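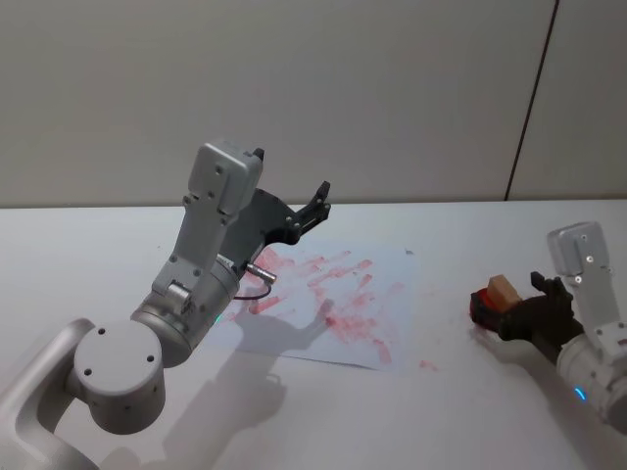 Jul 8, 2004

Since April I try to write every morning for 30 minutes before work. I do it in Perkeo, a small cafe two streets from my apartment, where the coffee is strong and the radio is mostly quiet.

At the beginning I wanted 60 minutes, but I was too tired and I stopped after 10 days. Then I made it shorter and it became easier. I write first in my own language and translate only the parts I like. Prepositions are still my big problem.

Now I have two finished stories. The longer one is called Vrabec and it needs a better ending. Maybe I will put a piece of it on this page next month.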